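Hadiza Bassey
15/06/2020

Clearing off my desk, one thing at a time. I work from it all day now and I was tired of looking at it. Thread.

Rules I set: everything gets picked up once, and it either gets a place or leaves the desk. I gave myself 80 minutes.

Paper first. I had 51 sheets in the pile by the end, mostly Genik invoices and old Berkwood delivery slips. 4 of them needed keeping. Those went in a folder and the rest went in the recycling.

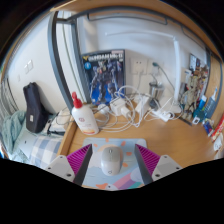

Mouse pads are the one thing on my desk I won't go plain on. I had a black one from Ollalden for years and got sick of it. The one with the big orange sun and the rainbow stripe stays, duck or whatever bird that is at the bottom included. The pump bottle with the red top stays within reach too. The model kit box can stand against the wall until I have a shelf for it.

Wiped the pad with a damp cloth and a drop of dish soap. Let it dry flat, out of the sun. Don't put it on a radiator, the last one curled.

Cables are the part I keep putting off. Unplug everything, lay it out, figure out what each adapter belongs to, and label it with masking tape before plugging anything back in. 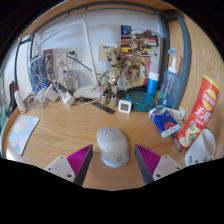 Mouse on the bare wood, cables and adapters still in a heap at the back.

My neighbor Ásgeirsdóttir says to get a cable box. I looked at one and it was too deep for the gap behind the lamp. Velcro ties are cheaper and I already have a roll.

Someone asked if the mouse works without a pad. Mine tracks fine on wood. I like the pad for my wrist.

Still to do: the drawer, and finding a shelf for the boxes. I'll add to this thread when the drawer is done.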